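Gonero: oral drug absorption tables, README

I'm Rhiannon, and this is the place to start if you've just downloaded the tables.

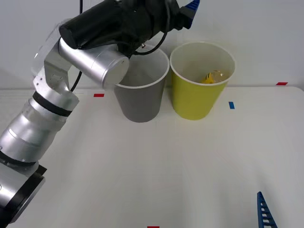 Robot arm and two paper cups on a white tabletop.

So, what's in it? 1601 rows, one per measurement, covering how well a drug taken by mouth gets through the gut wall and into the blood. Most of the values come from cell layer permeability tests, and there's a smaller group from perfused intestine. Please don't average the two together! I did that in the first draft and Mircea Avram spotted it right away (the perfusion numbers run a lot higher for anything that rides on a transporter).

Files

absorption_main.csv is the one you probably want. Columns are compound, method, pH on each side, direction, permeability, lab and notes.
efflux_pairs.csv has only the compounds tested in both directions, so you can work out a ratio yourself.
labs.txt explains the lab codes, Domever and Kravets being the two big ones.

Things to watch for

Permeability is in cm/s times a million. Blank means not measured, and a zero means below the detection limit, so check before you take logs.

Kravets ran everything at pH 7.4 on both sides, while Domever used 6.5 on the top side. For weak acids and bases that matters a lot, and I'd keep the labs separate if you're fitting a model.

Recovery under 8 percent got dropped. Anything above 100 is still in there with a flag in the notes column, and Emanuel Jitaru and I still disagree on whether it should be!

Known problems: 3 compounds show up under both a salt name and a free base name. Petrică Rusu is fixing those, hopefully in May.

Questions or corrections go to me or Rodica Filip at Ollcombe. Send the row number along with the compound name, please, as a lot of the names repeat.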